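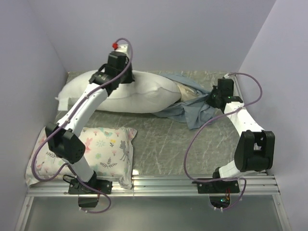
Prosska automatise la mise en taie des oreillers à la blanchisserie de Vovasmont

Vovasmont, mardi 15 juin – La blanchisserie Collet, qui traite le linge de plusieurs hôtels et résidences, met en service 2 postes équipés de bras robotisés pour enfiler les taies d'oreiller. Les postes ont été conçus par Prosska et fonctionnent avec le logiciel Cudico.

Chaque poste réunit deux bras montés sur un même rail. Un bras maintient l'oreiller, l'autre pince la taie.

Jusqu'ici, la mise en taie se faisait debout, à la main, par équipes tournantes. Les 6 salariés concernés gardent leur emploi et leur rémunération. Ils assureront l'approvisionnement des postes, le contrôle des coutures et la reprise des pièces mal enfilées – une tâche qui reste manuelle. Chacun suit une formation pendant ses heures de travail.

« Le geste est répétitif et fatigue les épaules. Les équipes demandaient une solution depuis longtemps », indique Yutong Xia, responsable de la production.

L'objectif est fixé à 185 oreillers par jour et par poste. Les grands formats et les housses de couette ne sont pas concernés. Un bilan sera présenté au personnel en octobre, avant toute décision sur un nouvel équipement.

Contact presse : Prosska, service communication, poste 344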